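Left hand won't release after protective stop
Pedgate Forum > Manipulation > Faults and Safety

ploverdeck
2026-10-15
We run a two-arm setup from Hviid on a bottle handling job. Since the last controller update, the left hand stays closed after a protective stop. Before, it would relax when I cleared the stop. Now it holds whatever it had until I power cycle the wrist module. Log shows fault 49 on the left side only. Grip timeout is set to 500 ms. Anyone else?

tin_gasket
Same fault code here, on the right hand. Ours went away after reseating the wrist cable. Check where it bends near the forearm band.

ploverdeck
Reseated it twice. Fault came back after 18 cycles.

morrow77
I wouldn't call this a fault. A hand that opens by itself when somebody clears a stop is worse. If it's holding something heavy, it drops it. The new behavior is the right one.

tin_gasket
Disagree. If it has someone's finger, you want it open, and you don't want to go hunting for the power switch. We had a glove caught at the Bresach site and it took two people to get it out.

morrow77
Then you need a manual release within reach. That's a separate thing from what the software does after a reset.

ploverdeck
Both fair, but it should do the same thing on both hands. My right one opens on reset and the left doesn't. Same firmware on both, I checked. 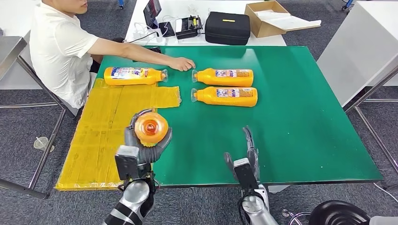 Is it safe to pull the fingers open by hand while the arm is stopped?

kettle_row
Only with the wrist power off. In a protective stop the finger motors can still be live, and if the fault clears while you're pulling, the hand can close again. Cut power at the module, wait for the light to go out, then open the fingers one at a time starting with the thumb.

ploverdeck
OK, I've been doing it with power on. Will stop.

tin_gasket
Did you copy the config across from the old controller? There's a hold-on-fault setting per hand. Ours came in wrong from a Ploltside export, and the log didn't mention it.

ploverdeck
Found it. Hold was on for the left and off for the right. Turned it off for the left and I'm running 2000 cycles before I believe it. Fault 49 still shows up now and then, so I'm ordering a new cable too.

morrow77
I'd have set them both to on.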